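Lindia Hand-Held Gripper, Wide Jaw
Home > Grippers > Hand-held > Lindia Wide Jaw

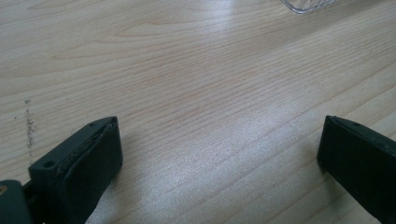 I sell three hand-held grippers and this is the one I end up picking up myself, so forgive me if I go on a bit! It's a plain two-finger tool with squared black fingers, and the jaws open properly wide, so you can get round a decent-sized tub without fiddling.

I spent most of a Sunday swapping between it and the Surnik Slim. The Surnik is lighter in the hand (lovely for small stuff, pegs and bottle tops and so on) but I kept knocking things over with it. With the Lindia I could come in a bit crooked and still get hold of what I was after. The Gyamfi sits somewhere in the middle and costs more than either, though its trigger is the nicest of the lot.

Pads: these are layered and they do wear. Have a look at the edges now and then, and if the layers start coming apart, change the pair together. I went through 2 sets testing on the bench here in Humthorpe. Spares are 5 pounds a pair, and they're the same ones the older Lindia uses.

Camera: it looks out between the fingers. On a shiny table you'll get glare, so try turning your lamp before you start messing with the exposure.

Price: £49, or £47 without the spare pads
In the box: gripper, one spare pair of pads, hex key
Camera: sold separately
Postage: free over £40, usually out next working day

Not sure if it'll fit your camera? Drop me a line with the model and I'll try it on the mount for you.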